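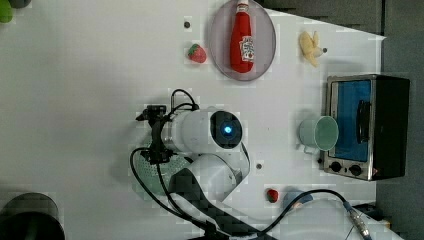 By Edeltraud Stüber. Reviewed by Máté Halász. Last revised in June.

Skirnitz Hill Climb

The Skirnitz Hill Climb is a motorcycle speed event held each year on the mountain road above the town of Skirnitz. Riders start one at a time and race against the clock over a closed course of six kilometers, finishing at the pass at an elevation of 914 meters. The event is organized by the Skirnitz Motor Club and counts toward the regional hill climb championship for solo and sidecar machines.

Course

The start line is on the upper edge of the town, beside the former toll house. The first part of the road is nearly straight and runs between orchard walls, and it is here that the larger machines reach their highest speeds. The road then enters forest and turns through a series of medium-speed bends known as the Ladders. The surface in this section is shaded for most of the morning and often stays damp after the rest of the course has dried.

Above the forest the road narrows and passes through three hairpins. The second, Camacho, is the tightest corner on the course and the main viewing area for spectators. It takes its name from an inn that once stood on the inside of the bend. The last part of the climb is open and exposed to wind. The finish line is placed short of the summit parking area so that riders have room to slow down on level ground.

The course has been changed only in small ways. The start was moved uphill when the town square was closed to traffic, and the exit of Camacho was widened after a retaining wall was rebuilt. Times set before the wall was rebuilt are listed separately in the club's records.

Format

Practice and competition take place over a single weekend. Each rider must complete at least one timed practice run in order to start in the competition. Two competition runs follow, and the combined time decides the result. If two riders are tied, the faster single run is used. When weather forces the cancellation of the second run, the first run stands alone, and championship points are awarded in full as long as every class has completed it.

Riders leave the line at fixed intervals. A rider who is baulked by a slower machine, or who is shown a red flag, may request a rerun at the next marshal post. The request must be made before the rider returns to the paddock. Riders return to the start in convoy behind an official vehicle once each class has finished its run.

The entry is limited to 100 machines. Places are first offered to riders registered for the championship, and those that remain are filled in the order in which applications are received. A reserve list is kept until the close of technical inspection.

Classes

Competition is divided into six classes. Solo machines are grouped by engine capacity into lightweight, middleweight and open classes. Sidecars run together regardless of engine size. A supermoto class was added at the request of riders from the neighboring circuit series, and a classic class is open to older machines that keep their original frame design and type of brake.

The overall trophy is awarded to the fastest solo rider from any class. In practice it has nearly always gone to the open class in dry conditions. Middleweight machines have been more successful in the wet, when the long opening straight matters less and traction out of the hairpins becomes more important.

Electric motorcycles have been admitted to the open class under a supplementary rule. They are weighed at inspection and must carry a visible indicator showing whether the drive system is active.

History

The first climbs at Skirnitz were reliability trials in which riders were judged on whether they could reach the pass without stopping. Timing was introduced later, at first with hand-held watches and a telephone line between the start and finish. The event was suspended for several seasons when the road was in poor repair, and it was revived after resurfacing work made it suitable for competition again.

During the revival period the meeting was dominated by Melquiades Cortés, who won the overall trophy six times, all of them on machines prepared by the Tredo workshop. Cortés was noted for using a higher first gear than his rivals, a choice that cost time off the line but allowed him to take the hairpins without changing down. Several later Tredo riders adopted the same gearing with less success.

Faustino Barrera ended the sequence of Tredo victories with a privately entered machine. His winning margin came almost entirely from the upper part of the course, where he had arranged to ride repeatedly on a bicycle in the weeks before the meeting. Tharushi Selvanayagam later became the first woman to win the overall trophy. She took the title in a rain-affected meeting on a middleweight machine and defended it in dry weather in the open class.
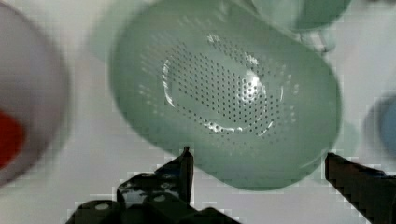

A pale green plastic colander with rows of small drainage holes.

Timing and officials

Timing is carried out by light beams at the start and finish, with intermediate points at the end of the Ladders and at the exit of Camacho. The equipment is supplied by Gruro, which also operates the results service. A backup system is run separately from the finish hut, and its figures are used only when the main system fails to record a run.

Marshal posts are placed so that each is within sight of the next. The clerk of the course may stop competition at any time, and a medical vehicle must be in position at both ends of the road before a class is released.

Access

The road is closed to public traffic from early morning until the last convoy has returned. Residents above the forest are issued passes for use between classes. Spectators reach Camacho by a footpath from the town and may not cross the course while the road is closed.

See also
Hill climbing (motorsport)
Sidecar racing
Supermoto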